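Las normas de la casa (versión 15, creo)

Charito Samonte me pidió que escribiera de una vez las reglas que usamos al teleoperar con ropa, porque cada uno las cuenta a su manera. Pues venga, ¡van las mías!

Primera: antes de habilitar los brazos se mira el suelo. Cables, enchufes, lo que sea. Si un cable se puede apartar, se aparta, y si no, se apunta en la hoja de Desier y la base no pasa por ahí. En agosto me salté esto y perdí una tarde entera (casi 63 episodios a la basura, todavía me duele).

Segunda: con percheros de ruedas, velocidad reducida siempre. Da igual que lleves 944 repeticiones y te sientas un crack. El perchero rueda, tú te confías y adiós.

Tercera, la que más discuto con Glenys: la pinza se acerca despacio y se para antes del contacto. Ella dice que así se tarda una eternidad. Yo digo que sí, y que me da igual :)
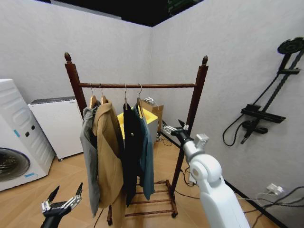
La pinza derecha, junto al poste del perchero. Cuatro prendas colgadas.

Ah, y la parada de emergencia, en la mano. En la mesa no vale. Otro día os cuento cómo etiquetamos los abrigos largos, que tiene miga.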